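The Last Honest Switch

June 10, 2021
By Wenche Ekström

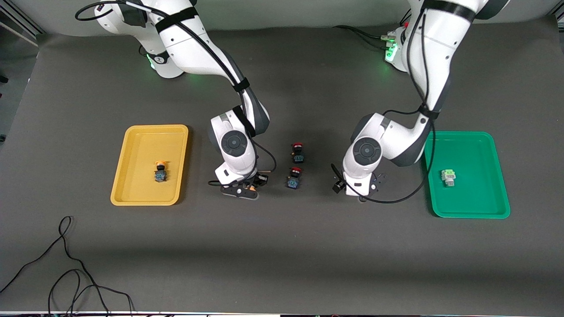
I own a kettle with a touch panel. It has five glowing zones and an opinion about wet fingers. My mother's kettle had a lever that went down with a clunk, and she got her tea.

So I was an easy convert when I met Vidar Sandberg, who repairs small appliances in Clarkville and keeps 88 jars of salvaged push buttons on a shelf meant for books. Black body, red cap is his favorite kind. "You don't need a manual for red," he told me. "You press it and then you find out."

A good button, by Sandberg's account, has a little slack at the top, a firm middle and a click you can feel through a glove. He had me try three with my eyes shut. I preferred the second, which he took from me without comment and put back in the jar marked "Fair."

His shop partner, Tahsin Fakir, thinks all this has gone far enough. Fakir has a phone, and his phone runs the lights. On the afternoon I visited, it was also running an update, and we sat in the gloom for nearly 5 minutes while Sandberg looked for a lamp with a switch on it.

I bought two buttons on the way out. They aren't wired to anything. I keep them by the kettle and press one while I wait for it to forgive me.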